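The Last Ferry to Werdale

I moved to Werdale in November with 32 boxes and a cat called Moffat, who hated me by the second one. The island had one shop – Jastico's – and it sold mostly rope!
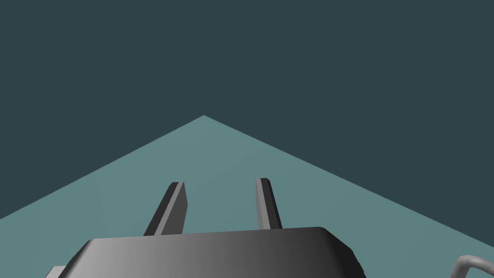
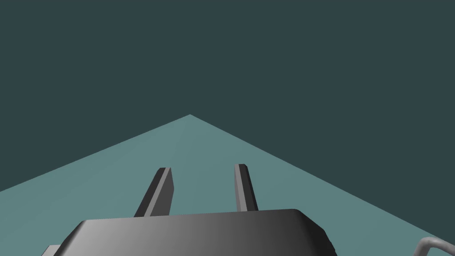 2. The Bell

Three nights in, I heard the bell at Tindunberg. Now, the church there had gone under the lake 110 years ago (so the ferry leaflet said), and Moffat was already at the door, tail up, crying to be let out. I got my boots and went with him.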